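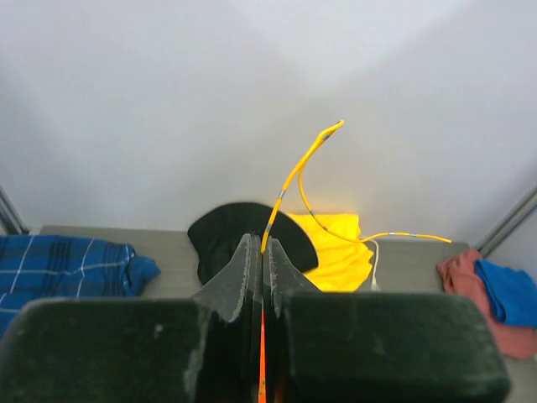
Got it! The fingertips have a yellow cable with gray bands.

Can a robot clean up a tangle?

You know that drawer at home where all the charging cords live? You reach in for one and six come out. I have a drawer like that, and I've been grumbling at it for years, so when I heard about a robot kit called Piltik that practices picking up cables, I wanted to know everything.

Piltik is made by a company named Tisura. It's a kit for schools and science clubs, and it comes with robot arms, grippers (those are the robot's hands), little cameras that ride along near the wrist, and a big bag of wires to mess up. I got to try it at the Georgiou Science Room, where kids can sign up for a turn on Friday afternoons.

Why is string so hard?

Think about picking up a toy block. It's a block when you grab it, and it's still the same shape when you lift it. Easy! A robot can learn where the corners are and squeeze.

Now pick up a shoelace by the middle. Both ends flop down. Pull one end, and the rest wiggles along behind it and maybe snags on your sneaker. The lace can make a zillion different shapes, and each time you touch it you get a brand new one. Engineers have a name for things like this. They call them deformable objects, and "deformable" just means the shape can change. Cables are deformable, and so are socks, and so is pizza dough.

You're very good at this and you probably never noticed. Your fingertips can feel a thread sliding. You know a cord under a sweater keeps going even though you can't see that part. A robot has to work all of that out.
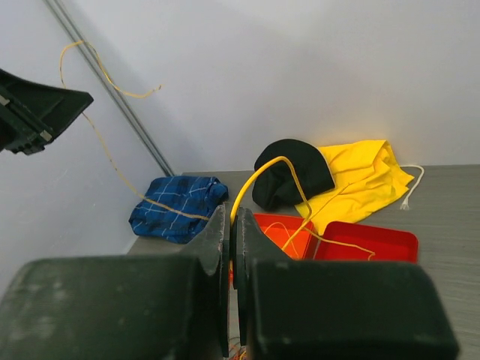
One long yellow cord, from the wall to the red trays, with a beanie on the way.

How do you drive it?

With Piltik, you start by being the robot's teacher. You hold two handles, and when you move a handle, an arm moves too. Squeeze the trigger and the gripper closes. My first try was terrible! I closed the fingers on plain air three times, and then I got hold of a wire and yanked it much too fast.

The kit remembers each try. The arms' movements get saved along with what the wrist cameras saw. Then a computer program called Zakex (it's in the box, on a little memory stick) looks through the saved tries for patterns, like "when the wire looks like this, a person usually moves like that." The booklet says to save 300 tries before you ask the robot to have a go by itself. That sounds like a lot, and it is a lot, but a class can split them up. The class ahead of me had already saved 189.

Let's look at a grip

The fingers have flat tips that come together like tweezers. Tweezers are great for thin things. Try picking up a piece of thread with mittens on and then with tweezers, and you'll see what I mean. A tip that's skinny can also reach for one wire and leave its neighbors alone. 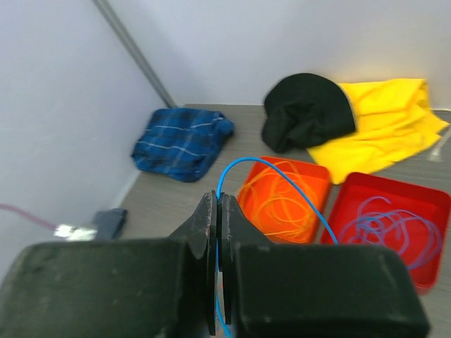

Pinch! A light blue cable makes a loop over the tips.

See how the cable goes up and then curves over before it comes down? A wire has a little bit of spring in it, so it doesn't hang straight like a wet noodle. It likes to bend in smooth curves. That makes it tricky to guess where the far end will land, and the far end is the part you need to get into the tray. I got better when I stopped staring at the fingers and watched the far end of the wire.

What I liked, and what I didn't

I liked the trays. They're shallow, so you can see what's in them from pretty much anywhere. I liked that the booklet is written for kids, with real words in it, and a page at the back where you can draw your own messiest tangle.

I didn't like the handles so much. They're made for grown-up hands, and mine aren't huge, so I think a second grader would get tired fast. Setup is slow, too. It took nearly 656 seconds just for the arms to wake up and find their starting spot (I timed it on my watch). And the whole kit costs $1,328, so this isn't one for your birthday list. It's one for a school or a library to share.
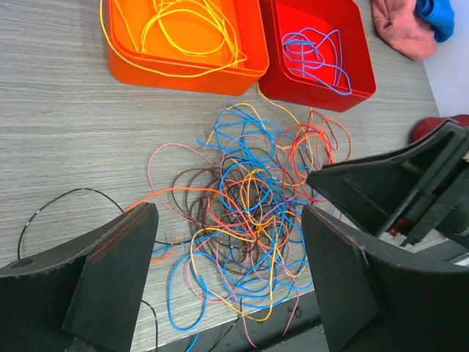

If your club does get one, here's my best advice. Start with two wires. Cross them once, like an X, and have the robot lift the top one. When that works, add another wire, and then another. I skipped ahead to a giant pile on my first day and spent most of my turn chasing one loop!

You can try a version with no robot at all. Grab a few pieces of yarn, drop them in a heap, and use two pairs of kitchen tongs for your hands. Close one eye, and keep your elbows up off the table. Now try to pull out one piece without moving the others. Have a friend time you, then trade places.

The Georgiou Science Room has Piltik out through October, and sign-ups are at the front desk. Bring a hair tie if you have long hair, and ask for the left-hand station if you can. Its trigger is easier to squeeze.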